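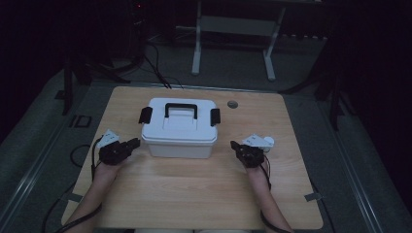

White storage box with black latches and a carrying handle

Cash in the Rainy-Day Drawer
May 2024

Spring has finally made up its mind here, and with it comes the season when many of you call to ask what to do with the money that has been sitting in checking since tax time. I love these calls. They usually start with the weather and the grandchildren and work their way around to the bank statement, and I wouldn't want it any other way.

I had a good long one back in March with a couple who have been with us at Vostadura for 11 years. They had built up a nice cushion, far more than they needed for the month's bills, and it was earning next to nothing. They knew it, too. They had just never gotten around to moving it (the bank's website had changed, the password was in a notebook, the notebook was in the other house, and so on). I have a notebook like that myself.

So let me say what I said to them. Cash has a job to do in your household, and the job is to be there when the furnace quits. We like to see enough set aside to cover at least 5 months of regular spending, and more if your income comes and goes. That part should stay put, in an insured account you can reach the same day, and you shouldn't lose any sleep over whether stocks are up or down while it sits there.
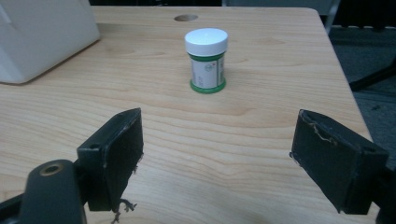
What's left over is where the conversation gets interesting. Short-term rates are still higher than most of us had gotten used to, and a plain savings account may or may not have kept up. Please go and look at your rate! It is printed on the statement, often in small type near the back. One reader moved $3000 to a better-paying account and wrote to say that the extra came to almost $163 over the year. That won't buy a boat, but it's a decent dinner out and a tank of gas besides.

A word of caution on certificates. They can be a fine home for money you know you won't need for a while, but do read the early withdrawal terms before you sign, and mark the maturity date on the kitchen calendar. Many of them renew on their own, at whatever rate the bank happens to be offering that week, and you may only have a few days to change your mind.

If you'd like a second pair of eyes on any of this, bring your latest statements by the Tomaszewski Building and we'll go through them together. There's no charge for existing clients, and the coffee is fresh until ten or so.

Warmly,
Kiều Hứa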